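Print this page | E-mail to a friend

08/05/2025

In defence of the plain grey T-shirt

I own 16 T-shirts, which I know because I tipped the whole drawer out on the bed on Sunday and had a bit of a moment. Four of them are grey. I wear the grey ones all week and the rest just sort of live there, folded, looking hopeful.

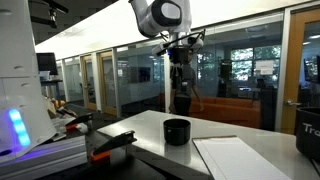
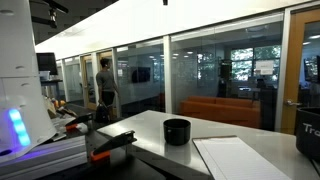 My beef is with the idea that basics are boring, and that if you're going to spend money on clothes it ought to be on something people notice. I used to believe this completely! I once paid £109 for a Clison blouse with sleeves like two small parachutes and wore it to one lunch, where I dipped the left one in the soup. Meanwhile look at the person walking past behind the glass in the first photo: grey short-sleeved T-shirt, dark trousers, done. It's an outfit you could wear to practically anything short of a wedding (and I've been to weddings where it would have been an improvement). Grey with something dark underneath is the combination I'd save from a fire, and I'll argue with anyone who says it's dull.

What does annoy me is how hard it has become to buy a good one. Famov used to do a lovely heavy cotton tee, a proper mid-grey with a neckline that stayed where you put it. Then they "refreshed" it. Now it's thin enough to read a bus timetable through, and it comes in oatmeal, fog and something called pebble, all of which are beige. I bought two out of loyalty and both had twisted side seams by the third wash. I wrote to complain and got a voucher, which I spent on socks, and the socks are great, so I don't know what to tell you.

At the other end there's Monach, who want £200 for a T-shirt. I tried it on. Of course I did. It was gorgeous, and it hung like it had been poured over me, and I stood in that changing room for a good long while doing sums. But I cook in my T-shirts. I garden in them, I fall asleep on the sofa in them with a biscuit. A T-shirt you're afraid of has stopped being a T-shirt as far as I'm concerned, and I put it back on its padded hanger (a padded hanger! for a tee!) and went for a coffee.

My favourite is still a Meijer one I've had for 6 years. Boxy, sleeves that finish just above the elbow, a bit faded on the shoulders from the washing line. It wasn't cheap and it wasn't silly money either, and I think that middle bit is exactly what's vanishing from the shops. Everyone's chasing either the bargain or the treat.

So yes, my plea to the people who make clothes is to stop fiddling. Leave the neckline alone. Put the weight of the cotton on the label so I can compare one with another from my sofa. And could somebody please do the sleeves a tiny bit longer? I'm going back for another Meijer in September when the new stock comes in, and if they've brought out a pebble one I shall be writing in again.

Print this page | E-mail to a friend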